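From: the person who does the newsletter
To: Jiltov Street Swap list
Date: 19/08/2021
Subject: Re: Re: jigsaw puzzles, missing pieces, a modest proposal

Last week a member wrote:

> I have now brought home two puzzles in a row from the swap
> shelf with pieces missing. The first was the harbor one, which
> is short a gull. The second was the 3,000 piece Plarard
> "Autumn Mill," which took me most of the summer and has a
> hole in it right where the waterwheel should be.
>
> I am not accusing anyone. I would only like to know whether
> people are checking before they donate, and if not, whether
> we could start. A sticky note would do. "Complete" or "not
> complete." I don't think this is a lot to ask.
>
> Also whoever has the lighthouse, it was due back in June.

I have the lighthouse. I'll get to that.

On checking before donating: I'm for it in principle, in the way I'm for flossing. The trouble is that the only sure way to check a puzzle is to do the puzzle, and by the time you've done it you never want to see it again, so it goes back in the box in one big sweep of the forearm and any piece that lands under the radiator stays under the radiator. You can count the pieces, of course. I tried this once with a Tronlow that said 2,000 on the lid and came up with 2,043. I counted it again the next evening and got the same number. Tronlow, I have since learned from the small print, means 2,000 as a sort of general mood, because their rows and columns have to multiply out to something and they pick whatever is handy. So a count tells you that you have plenty of pieces. It doesn't tell you they are all from the same mill.

The sticky note also has a flaw, and the flaw is that people are optimists. Half our shelf already says "I think complete!" in pencil. The harbor says it. I wrote it.

What I would suggest is a note that says when the puzzle was last finished and what was missing at the time, taped inside the lid where it won't fall off. "Done in March, no gull." Then the next person can decide how they feel about gulls. Some of us don't mind a hole. I've had the Mihăilă cathedral up on a board in the hallway for two years with a gap in the north tower, and visitors assume it's damage from the war.

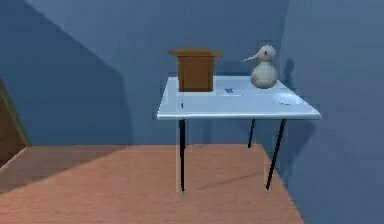 For storage, please go back to using zip bags inside the boxes. The Plarard lids are fine, but the Tronlow ones fit like a hat on a bowling ball, and if you carry one sideways on the bus you will be crawling up the aisle apologizing to people's shoes. A rubber band is better than nothing. Masking tape isn't, as it takes the sky off the lid when you peel it, and then the next person has no idea what the sky is supposed to be doing.

If you find strays at home, bring them along to the September swap and I'll put out a saucer. Last year's saucer had a piece of somebody's thatched roof, a bit of plain blue that could be anything on earth, and a button. Nobody claimed the roof. If you own a cottage with a hole in it, get in touch with me off list.

As for the lighthouse. It's on my dining table and has been since May. The bottom third is done, the lamp is done, and everything in between is white tower against white cloud, which I now believe was designed by someone going through a bad patch. I eat standing up. I'd ask for one more extension, until the September swap, at which point it goes back on the shelf finished or in a bag.

If anyone is on the waiting list for it, I'd gently steer you toward the one with the hot air balloons.

--
To leave this list, reply with the word LEAVE in the subject line.
Please trim your quotes.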